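Kirkum survey says cooking show viewers spend more. Buying it?

saltbox_18
Posted 22/07/2025
Kirkum put out its survey of TV audiences and says people who watch cooking shows are more willing to make big purchases than people who watch anything else. 734 people answered. I watch two of these shows a week and haven't bought so much as a pan this year.

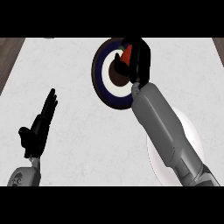
Plate with rings, white tabletop

dritfan
734 is fine for a whole country. It's thin once you split it by show. The Peixoto show might have 18 viewers in there.

mallow
They don't split it that far. Page 4 groups all the food shows together. Read it before you knock it.

dritfan
I did read it. The chart on page 2 lists shows by name.

saltbox_18
Chart is by network on my copy. Maybe they changed it.

Either way, who is this for? Dritunari already runs ads in every break. They don't need a survey to tell them food fans buy kitchen stuff. 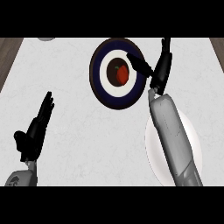 mallow: It's for the smaller advertisers. Soltham sells furniture and wouldn't think of a cooking show without something like this.

dritfan
Soltham would do better asking its own customers what they watch. Saying you feel good about money is not the same as spending it.

mallow
Nobody claimed it was the same. It's a confidence survey.

saltbox_18
Next one is due in August. I'll post the link when it's up.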